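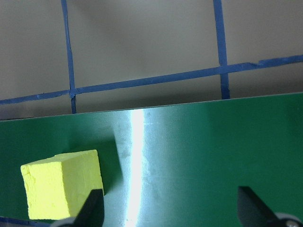 Bench 2, back wall and work surface, with tape lines and foam cube.

Zultitgate Workshop
Room and bench inspection, Sun 19 June
Form 469, comments to be typed, no ticks without a remark

1. Wall behind bench
Result: Pass, with comment
Paint is fine. The blue tape is another matter. Last report calls it a "marked grid." I see two verticals and one long horizontal that climbs to the right. If anyone plans to measure from these lines, I would like to know what they think they are measuring.

2. Tape condition
Result: Redo
Edges are frayed. Lumpy where the horizontal crosses the left vertical, and there is a step farther right where one piece was laid over the next. The right vertical is uneven along its sides. The sign-off sheet says "applied with straightedge." I doubt it.

3. Work surface
Result: Pass for now
Green board, smooth, a bit glossy. Scuffs, smudges and small specks. The Iltus cleaning log has this board wiped down every evening. Either the log is generous or the cloth is. Wipe again and look at it with the light coming from the side.

4. Glare
Result: Fail
Bright streak down the board, left of center, close to white in the middle, with a sheen spreading well past it. We were told the Brarnivia shades would take care of this for under 400 dollars. I am not convinced, and I want to see it with the shades down before we pay for the other bench. A matte cover sheet might do the same job for less.

5. Foam cube
Result: Pass
Yellow, on the left part of the board. The Medeiros sheet rates these blocks for 2000 handlings. I have no idea how anyone would check that, and our own tally was kept for roughly a week. Replace when the corners crumble and ignore the number.

6. Back edge of board
Result: Not decided
Both vertical strips stop at the top of the green. Check by hand that no tape is tucked behind the board before it gets moved. The faint darker band on the wall just over the edge may be shadow or may be grime. Rub it with a damp cloth and write down which.

7. Power outlets and cords
Result: Not checked
Panel key was not on its hook. The old form has "OK" entered here for the last two rounds, and I would treat both entries as blank.

Open items: 2, 4, 6, 7. Do not close item 4 on the supplier's word.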